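Home Forums Gear Training Fight Talk Log In

How long before I should spar? (boxing, started at 41)

Posted by Ryan Inskip, February 7, 2018

Hi all! I joined the boxing gym in Lenamness in December and I am completely hooked. I go three nights a week, I skip rope in the garage, I've watched more old fights on my phone than I'd like my wife to know about. My jab is getting decent and my coach says my feet are "less terrible," so I'm taking that as a win.

Sparring night is Thursday and a couple of the guys keep asking when I'm getting in. I really want to! But I still drop my right hand when I'm tired, and I smoked for 23 years (quit last summer), so by the third round on the bag I'm blowing hard. Is two months too soon? And do I need my own headgear or is the gym stuff fine?

Rosemarie Steinbach

Oh I love this, welcome! I started at 38 and it's the best thing I ever did for myself.

Two months is early for open sparring but it's a great time for drills with a partner. Ask your coach for jab-only rounds. You both throw nothing but the jab, at maybe a third of your power, and you'll learn more about distance in two minutes than in a week on the bag. After that go to jabs against body shots, then light rounds with somebody experienced. Pick the most experienced person in the room, too. New people hit hard when they get nervous, and the old hands can dial it down.

On the wind: rounds on the rope, three minutes on and one off, and build up to six. Also some easy long runs, slow enough that you can talk. I was a smoker as well and it took me most of a year before the third round stopped feeling like drowning, but it does come back! Mention the smoking to your doctor before you start taking shots, and get a custom mouthguard. Mine is from my dentist and I can breathe through it so much better than the boil kind.

Buy your own headgear if you can. Gym headgear smells like a wet dog and never fits. And 16 oz gloves for sparring, please, not your bag gloves.

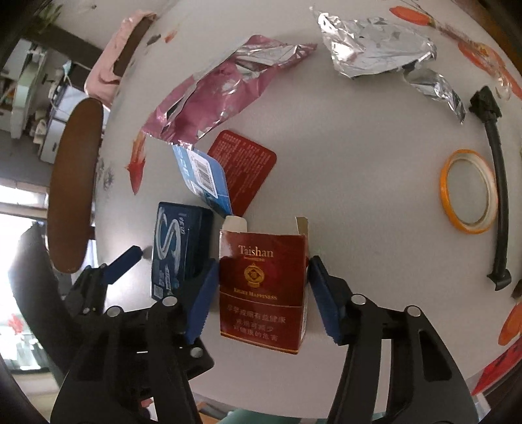 Taishan box, dark red

Mandla Pretorius

What she said. I'd add that the right hand thing matters more than the cardio. I did 100 slow one-twos a night in front of the mirror, glove back to the cheek every time, until it stuck. Tell the guys you'll be in when coach says so, they'll respect it. Have fun!!

Barry Cheetham

just get in there mate, only way to learn. i went in week 2 and got a bloody nose, great night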